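Stilport, April 9, 2024 – Yeoman will open its new stationery shop in Colden this August. The shop will stock 1690 lines, including pens, paper and school supplies, and will create 184 jobs across the shop and its warehouse.

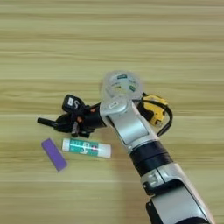
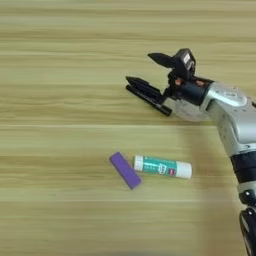
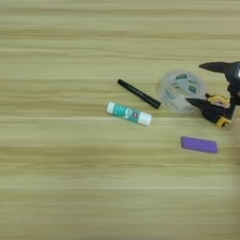 Wood-grain tabletop; last picture with a black marker.

Yeoman bought the site from Prernen and has spent almost 2 years on the building work. Parking is free for customers – the entrance is on the Stilport side.

Comments

Will the old shop stay open?

Good news for Colden. Hope they sell refills.

Free parking, finally.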